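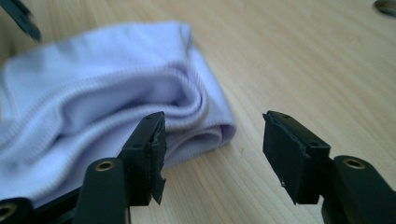
Tejido claro acanalado sobre la mesa.

Acta de la reunión vecinal de Plodstead, julio

Asisten: Young-sook Ahn (preside), Temitope Sani y Obaidul Dissanayake. Excusa: Tharushi Liyanage.

1. Se aprueba el acta anterior.
2. Ropero: abrirá a las 10:00. Se destinan 200 euros a estanterías. 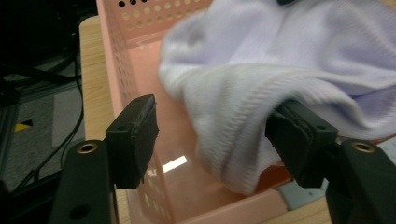

Calcetín en la cesta rosa.

3. Goteras: se pide otro presupuesto a Brarus; el primero sube a 2000 euros.
4. Ruegos: Sani pide copia de la llave.

Se levanta la sesión a las 20:15.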